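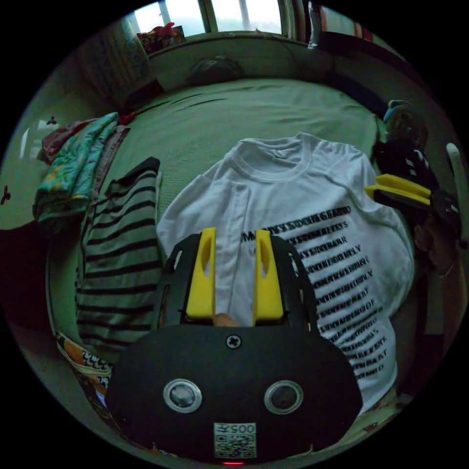
Flistitton Hand Gripper, home build kit

The Flistitton is a two-finger gripper that you hold in your hand. You can make it at home or in a shared workshop with simple tools. We sell it as a kit of parts, or as printed fingers only for people who already have a body.

The fingers are yellow and tapered, with a long slot near the upper part. The body plate and the side frames are black. Please tell us in the order if you need one gripper or a pair. Most people who want to record the folding of clothes take the pair, and so do we.

What is in the kit
Body plate and two side frames
Two fingers, and 6 spare screws
Printed instruction, 11 pages, checked by Rebecca Marino

Not in the kit: screwdriver, computer, cable longer than the short one supplied.

Building time is one evening. Nuno Sampaio made his first one at the kitchen table and he advises to tighten the side frames last, when the fingers already move freely. If a finger rubs on the frame, take it out and sand it a little. Do not put oil.

For practice we recommend T-shirts and other soft things on a flat bed or table. Thin fabric is more difficult than thick one, so begin slowly. Start at the shoulder or the hem.

Price: 1,825 for one, 3,347 for the pair, in Hurkeck shop credits. Fingers alone: ask for price.

The next batch leaves the workshop in November. Questions about parts go to Tullio Galli, questions about delivery to Žydrūnas Stankevičius. Both answer in English or Italian.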